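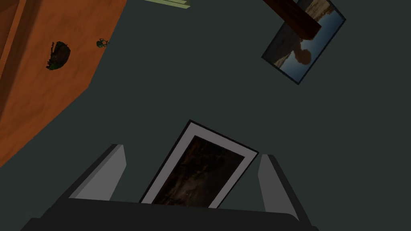 Ridgeway Neighbors Forum > House & Home > Hanging stuff in plaster walls, help!

plumtart
Ok so we closed on the house in Ridgeway and I am SO ready to get things on the walls, but it's all old plaster and lath and I'm scared of it. First nail I tried, a chunk the size of a cookie fell on my foot. My husband says adhesive strips for everything. I have a big mirror (40 pounds) plus a pile of smaller frames. What do you all use?

gus_on_vamau
Welcome! Fellow plaster sufferer over on Vamau Street. Drill a pilot hole first, always, with a masonry bit, slow speed. Put a piece of painter's tape where you're drilling. Don't hammer anything into plaster, you'll break the keys behind the lath and then you've got a saggy spot for life.

EkeneO
Gonna disagree with Gus a little. For small frames those skinny hardened nails that go in at an angle are fine, I've done my whole stairwell that way with a hammer. The mirror is another story, find a stud for that.

gus_on_vamau
Your stairwell was redone in drywall, Ekene, I was there when they carried it in lol

EkeneO
The LOWER half was.

plumtart
How do I even find a stud? I bought a stud finder and it beeps at everything, including my hand.

ankica_b
They're useless on lath. Get a strong little magnet and drag it around slowly until it grabs, those are the nails holding the lath to the stud. Mark it, go straight up, and see if you get more in a line. And please no adhesive strips! I lost a wedding picture at 4 in the morning, glass all down the hallway, and it took the paint with it.

tomatohands
Strips have been up at my place since last May with no trouble. Clean the wall with rubbing alcohol and don't go over the weight on the package. People skip that and then blame the strips.

ankica_b
Mine was cleaned and well under the weight. Old paint is old paint.

quietporch
Has anyone mentioned picture rail? If your house still has the molding up near the ceiling, you can hang everything from hooks and wire with no holes at all. Looks a bit fussy but I love it, and you can shove things around whenever you get bored (I do, constantly).

plumtart
Wait, we DO have that molding!! In the front room and the dining room. I thought it was just trim. The mirror is going in the bedroom though, so I guess I'm off to buy a magnet.

gus_on_vamau
Check that the rail is still nailed up tight before you load it. Half of mine was held on by paint.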